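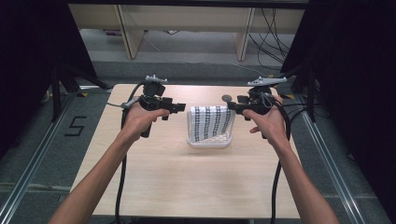 Striped towel and the plastic bin it lives in

Home Forums Kitchen & Laundry Rules Search Log in

Dish towel won't stay nice – bin or drying stand?

quarterturn
Posted 04/12/2023

I bought a pack of seven white towels with dark stripes from Gramora in January. They are thick and they soak up a lot, and I like them. The trouble is where to keep the one that's in use. Right now it goes in a small plastic bin, half in and half hanging over the front lip. By the next morning the part down in the bin smells sour and the part over the lip is fine.

I don't have an oven door handle to hang it on (wall oven, no bar) and I can't drill into the tile. There's a stand I could use instead, the kind with a bent tube handle and a slotted tray. Does a towel dry well enough on one of those, or am I trading one problem for another?

pantry_dweller
The bin is the problem. The cloth is folded on itself down in there. No air gets to it. I'd keep the bin for clean dry towels and never put a used one in it.

hobnail49
I'm going to disagree a little. I've kept my used towel in a bin for years and it doesn't smell. I wring it hard and change it every night. If you are getting to the next morning with the same towel, that's too long for a thick waffle weave whatever you hang it on. Seven towels is one a day. Use them.

quarterturn
One a day was the plan but I only do laundry every other week, so seven doesn't cover it. I could buy a second pack. They were up to $49 last time I looked, which seems like a lot for dish towels.

hobnail49
Then wash them with your bath towels. They don't need their own load.

lowshelf
I wouldn't mix them. My bath towels leave lint all over anything waffled and then it ends up on the glasses.

To the original question, I have the Kakedero stand and I've had two others before it. What matters on all of them is the tray. If the tray is solid, water sits in it and the bottom of the towel wicks it back up. You want the slotted kind, and you want something under it that can get wet.
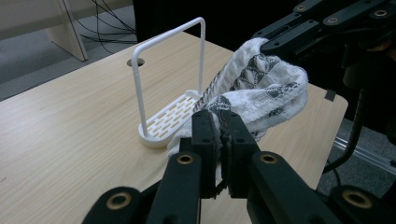 The other thing is how tall the handle is compared to your towel. A full size kitchen towel folded in half over a short handle will touch the tray, and then the hem stays damp when everything else is dry. Fold it in thirds the long way first and it gets too thick to dry. I ended up folding mine once and shifting it so the back hangs lower than the front. Looks uneven, dries fine.

pantry_dweller
Agree on the tray. I had a solid one from Radebe and it grew a pink ring. Into the trash.

mrs_colander
I'd be careful with a slotted tray on a wood counter, though. The water goes through the slots and then it's under the stand where you don't see it. We got a gray patch on ours about the size of the base. I put a cork mat under it now and lift the whole thing once a day to wipe.

lowshelf
If your towel is dripping enough to get through the slots it needed to be wrung out more. Mine has never left a mark.

mrs_colander
Mine is used by four people and I can't stand over all of them. The mat was cheaper than sanding the counter.

quarterturn
OK, I moved it over to the stand last night. The towel is folded once and the bottom edge hangs just above the tray, so I think the height is right for this size. It's the waffle texture I'm less sure of now. Those little puffy cells hold a lot of water and I wonder if a flat weave would be dry in half the time.

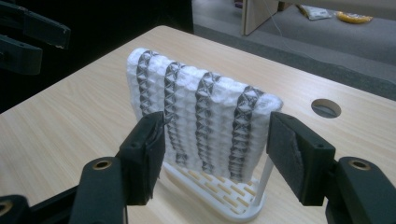 Flat weave does dry faster, I tested that with a couple of old flour sack towels this afternoon, but they get soaked after one pan and then I'm reaching for another. I'd sooner keep the thick ones. The zigzag stripes give me a way to hang it evenly too – I line up the fold by the stripes and the sides come out straight enough. The front layer feels dry well before the layer behind it, so at lunch I turn it around.

hobnail49
Turning it around at lunch is more work than getting a clean one out of the drawer.

quarterturn
It takes two seconds and I'm standing there anyway.

ridgeline_92
Late question, but has anyone tried these with a front load washer on the quick cycle? I have similar waffle ones from Breteo and they came out of the first hot wash a good bit narrower. If yours shrink they'll clear the tray with room to spare, but they may not cover much of anything else.

lowshelf
They all shrink the first time. Wash warm, don't use softener, take them out of the dryer while they're a little damp and pull them square. Softener is what kills the absorbency, and then people blame the towel.

pantry_dweller
Seconding no softener. Half a cup of white vinegar in the rinse for the sour smell, and if that doesn't do it, soak them overnight in oxygen bleach. Check the dark stripes on one towel before you do the whole pack.

quarterturn
Will do the one with the coffee stain first. The bin is washed and has the clean ones rolled up in it now. I'll post again after the next laundry day.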